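pliveo-handover

Grasp sequencing and replay tooling for two-arm tabletop work. Part of the Rornton stack. Used with the Lastcombe episode set, release 2.

Status: maintained. The planner interface is stable. The perception node is still changing and its message types should be pinned.

Contents

planner/ – arm assignment, approach pose generation, collision checks
perception/ – tabletop segmentation and object pose estimates
control/ – joint-space tracking, hand presets, stop handling
replay/ – offline playback of logged episodes
tools/ – log conversion, calibration check, episode trimming

Requirements

Linux with a real-time kernel for control/. Everything else runs on a stock kernel. Python for planner/, perception/ and tools/; a C++ compiler for control/. A GPU is needed for perception/ only. Replay runs on a laptop.

Quick start

Build control/ first, then install the Python packages from the top-level directory. Start the state server, wait for both arms to report ready, then start perception and the planner in that order. If the planner comes up before perception it will hold in WAIT_SCENE and has to be restarted by hand (known issue, see below).

The planner listens on port 3258. Set PLIVEO_PORT to change it. The replay server uses the same variable, so do not run both on one machine without overriding it.

Arm assignment

Each target gets a cost per arm: reach distance, wrist rotation from the current pose, and a penalty for crossing the table midline. The lower cost wins. Ties go to the arm that moved last. The idle arm is sent to a park pose at its own side of the table with the hand open. Park poses live in config/park.yaml and must be re-recorded if the base is moved.

Hand presets

Presets are named by approach, not by object: top_wrap, side_pinch, flat_scoop, edge_lift. top_wrap curls the fingers over the target from above and is the default for anything taller than it is wide. flat_scoop is experimental and off by default.

Segmentation notes

The table plane is fitted once at startup and reused. A cloth cover is fine as long as it is pulled flat; folds higher than the plane tolerance are reported as objects. Shiny metal trays and foil wrappers return holes in depth. The Wieczorek filter fills these from the color mask before pose estimation. It can be disabled with fill_holes: false, which is faster but loses most reflective targets. Very thin items, feathers included, are often merged into the plane. Lowering min_height helps, at the price of more false detections on textured cloth.

Data

Release 2 of the Lastcombe set has 313 episodes. Of these, 19 are marked partial: the log ends before the arm returns to park. The loader skips partial episodes unless include_partial is set. Each episode holds head camera color, joint positions for both arms, hand commands and planner state. Depth is not included in the release – files were too large to host.

Head camera color is stored undistorted. Timestamps are from the state server clock. Hand commands lag joint positions by about two control ticks and are not corrected in the files.

Known issues

Planner does not recover from WAIT_SCENE if perception starts late.
Cable drag on the right arm is not modeled. Expect tracking error near full extension.
Soft objects get a rigid bounding box, so plush items are approached too high.
trim_episode drops the last planner state message.

License

Code and data are released under separate terms. See LICENSE and LICENSE-DATA.
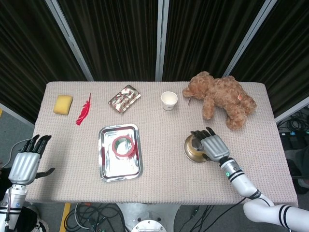 Head camera view: right hand over the brass-colored bell-shaped object, left hand open at the table edge.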